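Girkeo Two-Arm Teaching Station
Lollance Equipment Catalog / Demonstration and Teaching Systems

Overview
The Girkeo is a bench-mounted station for recording manipulation tasks under remote control. An operator guides two arms through a task, and the station stores joint positions, gripper opening and camera images on a common time base. It is supplied to university laboratories and to training departments.

Remote operation
Each arm is driven by its own leader handle. The operator may work from the station or from an adjoining room, using the wrist views and the fixed view together. Handling small household goods such as chargers and cables is the recommended first course of practice, and new operators should complete five supervised sessions before recording. 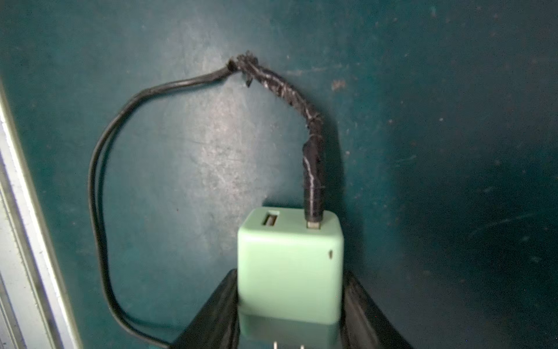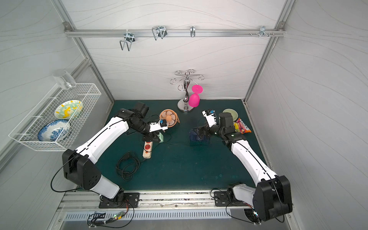
Wrist view with a USB wall charger held in the gripper; fixed view of both arms over the work surface.

Standard equipment
Two arms with grippers and wrist cameras
Two leader handles
Fixed camera with bracket
Mounting rail and base plates
Recording software, single-site license
Operator manual, printed

Recording and storage
Sessions are saved as separate takes. A take may be marked accepted, rejected or held for review at the time of recording, and the mark can be changed later by a supervisor. Internal storage holds more than 200 takes of ordinary length. Takes should be transferred before the station is moved.

Service and ordering
Catalog number 629. Delivery and installation are arranged through the Hustville office. The warranty period is 24 months and covers the arms, handles and cameras; gripper fingers are treated as wearing parts. Requests for quotation should be addressed to Archana Chaudhary, Equipment Sales. Questions on operator training should be addressed to Tarun Rawat.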